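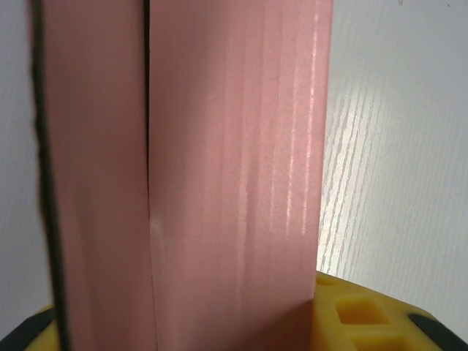

Halina Malinowski
I'm trying to clean a pink tray from a Curneo drawer set. The finish is smooth, but a scuff is stubborn. It's the same kind of whitish mark as the small one on the pink surface here, near the dark seam. Dish soap did nothing in 2 attempts. Is it a scratch or a deposit?
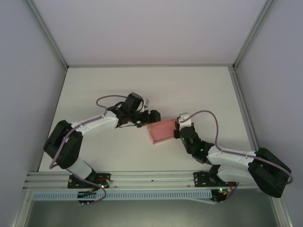
I'd like to keep the sheen if possible.

Milovan Mladenović
Run a fingernail across it. If it catches, it's a scratch. If not, try a damp melamine sponge with light pressure, but test the underside first.

Teodora Milošević
Toothpaste worked on mine. Left it a bit dull.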